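Open afternoon at Drulano, or how I ended up pricing a robot arm

So I finally made it out to the Drulano open afternoon in April, after missing it twice. For anyone who hasn't followed my earlier posts, Drulano sells a tabletop kit called the Lukow: one arm, a gripper, the software, and a support plan that they really, really want you to buy. Our makerspace in Skastcombe has been looking for something the evening classes could share, and Keegan Sandhu and I got volunteered to go look at it in person.

Parking is behind the building, not in front, whatever the email says. We drove past it and had to come back around by the tire place. Sign-in, a sticker badge, pretty good coffee, and then Manon Dufour, who runs their demos, took a group of 8 of us upstairs.

I'd been expecting a slideshow first and got ready to be bored, but no – she went straight to the table. The kitchen setup is the one they use for most of their training sessions: toy food, a plate, a blue bowl, a few bigger things to work around, all on a plain white top.
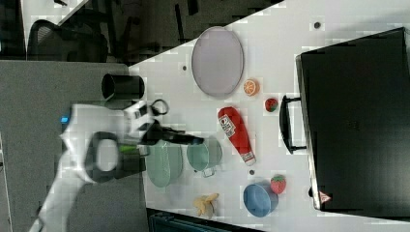
Manon's pitch is that you teach the arm by guiding it through a job yourself, over and over, and the software learns from your runs. The question everybody wanted answered was how many runs. She said 100 will get you something worth watching for one simple job, and 200 is where she'd start to trust it. I liked that she didn't promise more than that! A guy near the back asked if it could be done with ten and she just said no.

Then we got to try. Keegan went first and was annoyingly good at it. I was not. There's a small lag between your hand and the arm, and my instinct was to correct, then correct the correction, and pretty soon I was chasing myself all over the place. Vitória Ramalho, one of their trainers, told me to slow way down and stop staring at the gripper. Look at where you want to go, she said, like riding a bike. My fourth try was decent. I would've happily stayed on it for another hour, but there was a line.

We also got the short version of the software tour. You pick a job name, hit record, do your thing, hit stop, and mark the run as a keeper or junk. The keeper/junk buttons are too close together for my taste and I hit the wrong one (you can undo it, it's buried in a menu). The playback screen is great though, you can scrub through a run and see exactly where you got clumsy. Training happens on their Simiyu service, so you upload overnight and get something back the next day. You can run it on your own machine if you have a big enough graphics card, but the setup guide for that was still a draft when I asked.

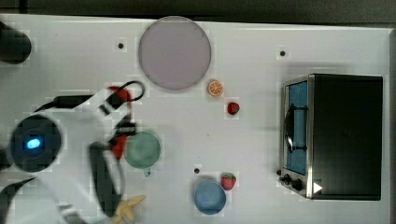
I spent the break bugging Darlene Hiebert from sales about what's in the base price and what isn't. The arm, the gripper, a power supply and a table clamp are in. Cameras are extra. Spare fingers are extra too, and she said classes go through them faster than you'd think, so budget for a couple of sets. The toy food you buy yourself, any toy store will do. The warranty is one year, or two with the support plan, and the plan also gets you a person on the phone instead of a form. Lead time is 7 weeks right now.

Things I liked: it's quiet, quiet enough to talk over in a normal voice. The emergency stop is a big separate button on its own cord, so the instructor can hold on to it. And swapping the gripper fingers took Vitória under a minute with one hex key.

Things I'm less sure about. The subscription, mainly. If Simiyu goes up in price next year we're kind of stuck, and Darlene couldn't tell me much there. The clamp is also meant for a thinner tabletop than our workbenches, which are over two inches thick, so we'd need another way to bolt it down. Keegan thinks he can make a plate for it. Keegan thinks he can make a plate for everything.

Carter Cloutier has the written quote now and wants to put it up against the used arm we were offered last fall. My vote is for one Lukow with the support plan for the first year, then see where we are. If you go to the next afternoon, get there early and put your name down for the hands-on part before you get coffee. I did it the other way around and was second to last.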